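Brallik 200 Woven Cloth, Gray

Supplier: Grarbridge Textile Supply
Range: Brallik
Sold in: packs of 7
Status: in stock, ships from the Cestholm warehouse

Overview

The Brallik 200 is a reusable cotton cloth for table service and light kitchen work. The number in the name is the fabric weight in grams per square meter. At that weight the cloth holds a fold and still dries overnight on a rail. It replaces the Strachan cloth, which was dropped from the range in February.

Construction

Plain weave, ring-spun yarn, dyed before weaving. All four edges are turned twice and lockstitched. Corners are mitered, so the hem has the same thickness all the way around and the cloth passes through a flatwork ironer without catching. There is no printed branding. The care label is sewn into one hem and can be cut off without opening the seam.

Care

Machine wash warm with similar colors. Wash twice before first use — new cotton carries a finish from the mill that slows absorption. Do not use fabric softener, which has the same effect and does not rinse out easily. Chlorine bleach will turn the gray dye uneven; oxygen bleach is acceptable. Tumble dry on medium heat and remove while slightly damp if the cloths are to be pressed.

Expect most of the shrinkage in the first 2 washes. Cloths from different packs should be put into service together, otherwise the older ones will look smaller in a stack.

Folding and storage

For drawer storage, fold in half, then in half again, with the hems inside. Store away from direct sunlight. Long exposure through a window will fade the outer fold and leave a visible line when the cloth is opened.

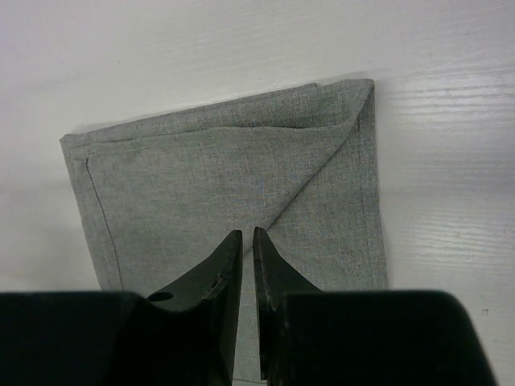
Do not store in sealed plastic. Any moisture left in the hem will cause mildew, and mildew stains on gray cotton are difficult to remove. An open shelf or a ventilated bin is suitable.

Ordering notes

Packs are not split. Dye lots vary slightly, and the lot code is on the pack band — quote it when reordering if a close match matters. Unwashed packs may be returned with the band intact.

Customers moving over from the Strachan cloth should note that the Brallik 200 is heavier and takes longer in the dryer.

Trade accounts: Heather Sheehan
Fabric and care questions: Orhun Akgül

Page revised 2 Dec 2020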